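# Villby Bedroom Tidying

Hi! This is the README for the bedroom part of the Villby tidying collection. I put it together with Yufang Jiang, who did most of the sorting and nearly all of the naming, and I wrote the words, so complaints about the words come to me.

## What's in it

Everything is about floor clutter in bedrooms, and what people do with it. Trash into the bin, toys back to wherever toys live, bags folded or thrown out. There are 2066 clips from 3 apartments, which we call Dorkance, Hosoda and Bestlow (street nicknames, don't go looking for them on a map). Each clip covers one small job from start to finish, and the longest we kept is 90 seconds.

I left out kitchens on purpose. Kitchen trash is its own world — wet, sticky, sorted by rules that change from building to building — and I wanted something smaller that I could label properly.

## How the labels work

Each clip gets one room name, one job name and a list of things. The job names are plain: `throw away`, `put back`, `fold`, `move aside`. For the things I went with whatever you'd call them if you were asking a roommate to pick them up. So "snack bag" is only used when we knew there had been snacks in it, and otherwise it's "pouch" or "plastic bag."

Packaging was the hardest part! A pouch standing up on the floor might be trash or might be half full, and you often can't tell by looking. Yufang's rule, which I've come to love, is that nothing is labeled `trash` until it goes in the bin. Before that it's only a thing on the floor.

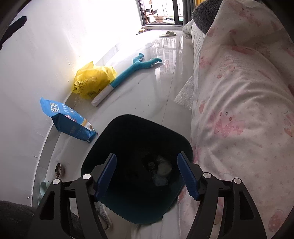 *Bin beside the bedding, with a blue pouch and a crumpled yellow bag still on the tile. Labels: `bin`, `pouch`, `plastic bag`, `toy stick`.*

Stuff already down in the bin is labeled `bin contents` and nothing more. I did try naming every scrap in the first batch and gave up after one very long Saturday, squinting at dark corners and arguing with myself about wrappers. If you want to go finer than that, please do, and send me what you get.

## Known problems

- 103 clips have the job name `move aside` where `put back` would be fairer. I've listed them in `recheck.txt` and haven't gotten to them.
- Toys are lumped together. Plush, plastic, things on sticks, all under `toy` with a second word if we felt like adding one.
- Printed text on packaging isn't transcribed, in any language.
- Bedding is one label whether it's a quilt, a mat or a heap.

## Using it

Help yourself for teaching or research, and keep the README with the files. If you split it up, split by apartment — the same bins and bags come back over and over inside each one, and your numbers will look much too good otherwise.

Comments (3)

**Jhun Aquino**
The trash rule saved me a bunch of relabeling, thanks. Is `bag` the same as `plastic bag` in the Hosoda files?

**Yufang Jiang**
Yes, same thing, old spelling from before we settled. I'll fix it in January.

**tidymoth**
Would love a laundry version of this!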